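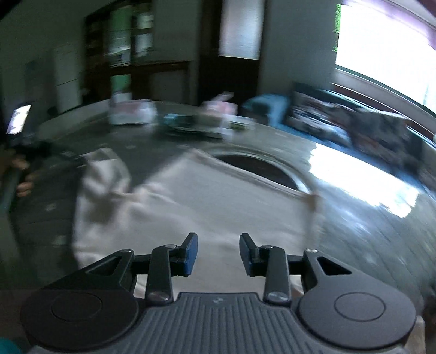 Cotton shrinks along the warp more than across it, and most of the trouble people have with home-sewn sheets and tablecloths comes from cutting before that has happened. I have been keeping a log of shrinkage figures since March, mainly to settle a disagreement with Kayode Afolabi, who cuts everything two inches long and calls that an allowance. Two inches is fine on a napkin. On a bed sheet it is short. The other half of the problem is measuring. A large white cloth lying rumpled on a tabletop, like the one in the photo, can't be measured to any useful accuracy until it has been flattened, and how you flatten it changes the number you get.

The method, for anyone who wants to repeat it. I cut a sample 80 cm square from each fabric, with one edge parallel to the selvage. I leave it flat overnight so it can relax from being on the bolt. Then I sew four short marks in contrasting polyester thread, two on the warp and two on the weft, 50 cm apart. Pen fades and chalk spreads. The thread stays where it is, and polyester does not shrink at ordinary wash temperatures, at least not enough to show up on my ruler.

Distances are taken between the inner edges of the stitches with a steel rule. No pulling. I smooth the cloth outward from the center with the flat of the hand, wait a minute, and read. If a second reading differs by more than 2 mm I lift the cloth, lay it down again and start over. Ironing before reading is a mistake I made for the first month. A hot iron pushed along the warp will stretch a damp cotton by a good 1 percent, which was most of what I was trying to detect. All of the readings from that month are crossed out in the notebook.

Three fabrics so far.

Tulasus is a plain weave sheeting, medium weight, bleached. It went from 500 mm to 478 mm along the warp after one hot wash and tumble drying, so 4.4 percent. Weft loss was 1.2 percent. The second wash took another 2 mm off the warp and the third took nothing I could read.

Hillix is sold as preshrunk. The warp lost 1.6 percent on the first wash and the weft did not move. I would call the label fair.

Clitia is a cotton and linen blend with a looser weave, and it is the awkward one. The warp lost 5.8 percent on the first wash, 1 percent on the second and a little more on the third. The weft lost 3 percent overall. It also skewed: the square came out of the dryer as a slight parallelogram, 6 mm out of true across the marks. Pulling on the short diagonal while damp brought most of that back, and the next wash put it in again. My guess is that the cloth was finished off grain at the mill and is returning to where it wants to be. If so, the right thing is to let it skew, then tear along a thread to find the real crosswise line and cut from there.

Chibuzor Okeke asked whether drying matters more than water temperature. From what I have, yes. A second Tulasus sample washed at the same setting and dried flat lost 2.6 percent on the warp against 4.4 for the tumbled one. Tumbling that same flat-dried piece after its next wash brought it to 4.2. So air drying mostly puts the shrinkage off. Anyone who prewashes fabric and hangs it on a line, then gives the finished sheet to someone with a dryer, is going to hear about it.

For cutting, the arithmetic is simple but people get it the wrong way around. If the finished length including hems must be 270 cm and the warp loses 4.4 percent, you do not add 4.4 percent to 270. You divide 270 by 0.956, which gives 282.4 cm. Adding the percentage gives 281.9. The gap is half a centimeter here and hardly worth arguing over. At 8 percent it is nearly 2 cm, and then your hem is gone. Kayode's two inches, by comparison, would leave the sheet more than 7 cm short.

All of that only applies if you must cut first. I would still buy long, wash twice hot, tumble dry, and cut after. Finish the raw ends with a zigzag before the first wash, or they will fray and tie themselves into a rope around everything else in the drum. I use a 5 mm wide stitch, 2.5 mm long, one row.

Two things I have not sorted out. I don't know how much variation there is between bolts of the same fabric, and with one sample of each for most tests I can't say. I also have no control over spin speed, as the machine picks its own based on the load. A set of Yusuf toweling is next, which will need a different way of marking because the loops swallow the thread. I am going to try narrow twill tape, sewn down at one end only, and read from the stitched end.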